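Home Skills, Unit 3: Folding on a Bed
Instructor: Mimoza Angelovski

I love teaching this unit! A bed is the best folding table in the house, and you already own it. Before you start, get the cover smooth, then lay one thing on it at a time, front side up, sleeves out. 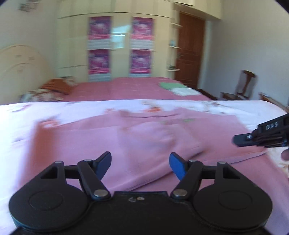
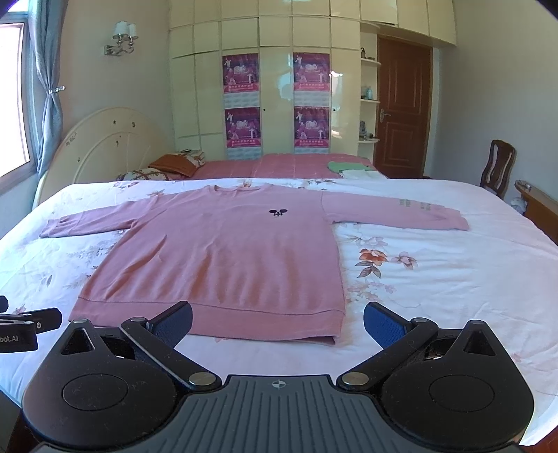

A rumpled blanket, then a sweatshirt laid flat, both pink, both on floral sheets.

Steps for a long-sleeved top
1. Run your palms from the collar down to the hem band. Get the ripples out now, they only get worse later.
2. Turn it face down. Fold one side in to the middle and lay the sleeve straight down along it. Same on the other side.
3. Bring the hem up to the collar in two folds and flip it over.

Blankets go corner to corner, and please grab a partner for the big ones (so much faster!).

For next time: fold five tops and bring your neatest one. Edin Kneževič will show us his drawer method, and it's a good one. Spare sheets are in the Sastley room if you want to practice early.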